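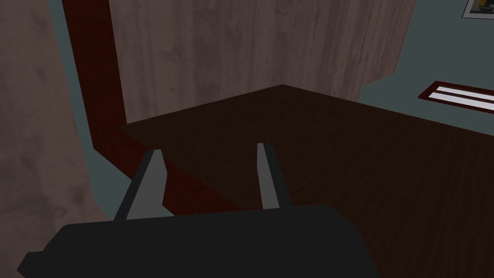

图3 仿真环境中腕部相机的视角。两根灰色手指张开，指间没有物体，指尖悬在深色木纹桌面上方。

4.2 夹爪对比：细指与宽指

先交代一下这一节是怎么来的。我们原本只打算比控制器，夹爪从头到尾用同一个就好，结果第一轮跑完，Gitau Swai看着曲线问我：“你怎么知道差的是控制器，不是手指？”我答不上来，于是就有了这一节（也多了好几个晚上的渲染时间）。

参加对比的夹爪有两种，都是平行开合的两指结构。一种叫Sisano，手指窄，侧面平，越往前越细，图3里装的就是它；另一种叫Pidik，手指宽，指尖是平头，接触面积大不少。两者装在同一条仿真臂上，腕部相机的安装位姿也完全一样，免得后面又有人问我差的是不是相机。控制器沿用4.1节的两个：Terkside是基于阻抗的，Miyazaki是纯位置控制，外加一层力阈值保护。两种夹爪配两个控制器，一共四种组合，每种组合都跑同一套任务。

任务集有34个物体，主要是厨房和书桌上的小东西，每个物体的初始位姿随机采样。为了公平，随机种子在四种组合之间是共享的，也就是说，Sisano遇到过的刁钻摆法，Pidik一个也躲不掉。每次试验从预抓取位姿开始，手指全开，停在桌面上方，然后下降、闭合、抬起、保持。抬起以后能稳稳保持3秒才算成功，中途滑落、碰倒、触发力保护的一律算失败。这个标准有点严，我们自己也吵过，最后还是没放宽。

先说我自己猜错的地方。开跑之前我很看好Pidik，理由也很朴素：手指宽，摩擦接触多，抓得总该更牢吧！抓是抓得牢，问题出在抓之前。宽指尖下降到桌面附近时，对高度误差特别敏感，手腕只要带一点倾角，指尖的一个角就先碰到桌面。配上Miyazaki的时候，这一碰直接触发力保护，整次试验就报废了。我把失败记录一条条翻过去，扁平物体上的失败大多是这个死法，物体都还没摸到呢。

Sisano的毛病正好反过来。它下得去，贴着桌面也钻得进去，薄的东西一夹就起来；可是碰到圆的、重心又偏的物体，两根细手指就像筷子夹鱼丸，抬到一半物体绕着接触点慢慢转，转着转着就掉了。Terkside在这里帮不上太多忙，它能让接触更柔和，却变不出更大的接触面积。我们试过把夹持力调高，旋转确实轻了一些，但轻的物体又开始被挤飞，所以正式的结果里夹持力维持默认值。

再说控制器和夹爪之间的相互影响，我觉得这才是本节最值得看的部分。换控制器对Sisano影响不大，两组的失败类型几乎重合，差别落在种子间的波动范围里。对Pidik就完全是另一回事了：从Miyazaki换到Terkside以后，碰桌面不再等于失败，指尖可以顺着桌面滑过去再闭合，扁平物体那一栏一下子好看了很多。换句话说，如果当初只用Pidik做4.1节的控制器对比，我们会得出“阻抗控制遥遥领先”的结论；如果只用Sisano，又会觉得两个控制器差不多。Gitau的那个问题问得很准，我在这里认账。

视觉这边也有一点要提。策略的输入只有腕部相机的图像，手指本身会一直出现在画面里。Sisano的手指窄，两指之间留出的空当能看到后面的桌面；Pidik的手指宽，临近闭合时会把小物体挡掉一块。为了弄清楚遮挡到底有多大影响，我们做了一个偷懒但管用的消融：渲染时把Pidik的手指设为不可见，碰撞模型保留不动。这样跑下来，小物体的成功率有改善，大物体基本没变，和预期一致。不过这个消融只跑了9个物体，样本偏少，请读者把它当作一条线索来看。

还有光照。桌面颜色很深，我们用的灯光又偏暗，图3里靠近夹爪本体的那一片桌面就特别黑。灰色手指和深色桌面的反差倒是足够，策略定位手指没什么困难，麻烦的是深色物体。我们把场景整体调亮以后重跑了一遍，两种夹爪的成功率都有上升，排序没有变化，所以正文里报告的仍是原始光照下的结果，调亮后的数据放在附录。

失败试验我们抽了164次做人工标注，类别分成碰桌面、指间旋转、挤飞、遮挡导致的错位，以及“说不清”。最后这一类是我坚持要留的。有些回放我和Gitau各看了好几遍，他说是旋转，我说是错位，谁也没说服谁，硬塞进某一类反而会误导人。凡是两个人意见不一致的，全部归到这里。

最后讲讲这些结果的适用范围。仿真里的接触模型对细长手指一向比较宽容，真实的窄手指受力后会弯，而我们的Sisano是刚体，怎么夹都不弯，它在重物上的表现多半偏乐观。Pidik的指尖也没有建软垫，真机上如果贴一层橡胶，碰桌面的问题可能会轻一些。这两点都要等真机实验来核对，目前真机只装好了Sisano，Pidik的转接板还在重新加工（第一版的孔位是我画错的）。后续各节的实验如无特别说明，均使用Sisano配Terkside，预抓取高度和夹持力与本节相同。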